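Lists > Skenau-users > Teaching and demos > Re: cloth, two arms, and my slow hands

Hi all,

Picking up the cloth thread from before the holidays, which I started and then dropped, sorry. I've been back at the two-arm lifting task, driving both arms by remote control with the living room setup, and I have a much better idea now of what I'm doing wrong. Two pictures first, one from the wrist camera and one from up top.

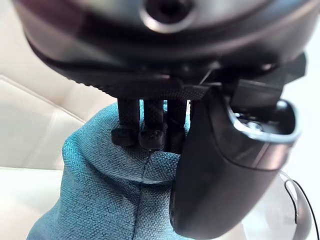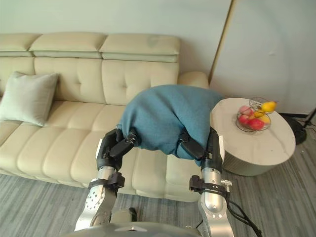
Meireles wrote:

> I read your first post twice and I still think you're recording too much
> and throwing away too little. You said you had 209 demos of the lift in
> August and the policy was still grabbing at air on one side. Before you
> collect more, sort what you've got by how long the pause is between the
> first grip and the second. Mine were all over the place. When I'm fresh I
> close both hands nearly together, and when I'm tired I close the left,
> look at it, think about it, then close the right. The robot learned the
> thinking.
>
> Also, are you still using the Cotik pedals for the grippers? I went back
> to the hand triggers and never looked at the pedals again.

OK so, I did the sorting, and you were right, and I'm a little embarrassed. The pauses were awful! A good chunk of the August set has me sitting there with one gripper shut and the other one hovering while I made up my mind. I'd been reading those as careful demos. I ended up keeping 90 of the 209 and training on just those, and the grabbing at air mostly went away. It still happens if the cloth starts out far over to one side, but I never showed it much of that, so fair enough.

The thing I really wanted to ask about is pressing down. With fabric I find I push the fingertips into the cloth before I close, because from the head view I can't tell if I'm touching it or floating just over it. The wrist view helps a lot there, you can see the weave right up close and you can see the cloth give a bit under the fingers. But then I've got my eyes on the wrist view and I lose track of the other arm, and the other arm drifts. (My other arm drifts, I should say. The robot's doing exactly what it's told.)

What I've been trying this week is a fixed order for where I look. Head view for the approach, wrist view for contact, back to the head view before anything lifts. I say it out loud while I'm driving, which makes me sound like a pilot in a bad movie, but my demos have gotten a lot more even. It also means that if I catch myself breaking the order I can just toss that one and reset. I used to keep everything, I hate wasting a run.

For the lift itself I've slowed way down for the first bit and then gone at normal speed. If one hand starts up ahead of the other the cloth slides, and once it's sliding I start chasing it with the low hand, and now I've taught the robot to chase. I keep a separate folder for those. Some of you have argued that recoveries are worth having in the mix and I believe you, I just don't think mine are any good as recoveries. They look like somebody dropping a towel.

On the pedals - yes, still using them, and no, I'm not ready to give them up! I know the triggers are more precise. But after an hour my fingers get sore and I start squeezing without meaning to, and I'd rather have a slightly clumsy pedal than a grip that closes when I sneeze. I did move the pedals farther apart, and that fixed the business of hitting both when I wanted one. If anybody has gotten the Cotik ones to give a half-close, please post your settings. Mine seem to be open or shut and nothing in between, and for cloth I'd love something in between.

Session length is the other thing. I used to go until I was bored. Now it's 27 tries and then a real break, away from the chair, and if I've tossed more than 5 in a row before that I stop early. I picked 27 because that's what fit on one page of my notebook, so please don't read anything into it.

Has anyone done the same lift by moving the arms directly by hand, with a second person on the other arm? The Lurville folks posted something along those lines ages ago and I can't find it in the archive. I tried it alone and you just don't have enough hands, you're hugging the robot. I'm wondering if two people who know each other's timing would get a cleaner start than one person with two controllers. My guess is yes for the lift and no for the grip, but I'd love to be told otherwise by somebody who has tried it.

I can share the 90 if they're useful to anyone, and the bad ones too if you want to try the pause sorting yourself. Write me off list and tell me which format you need.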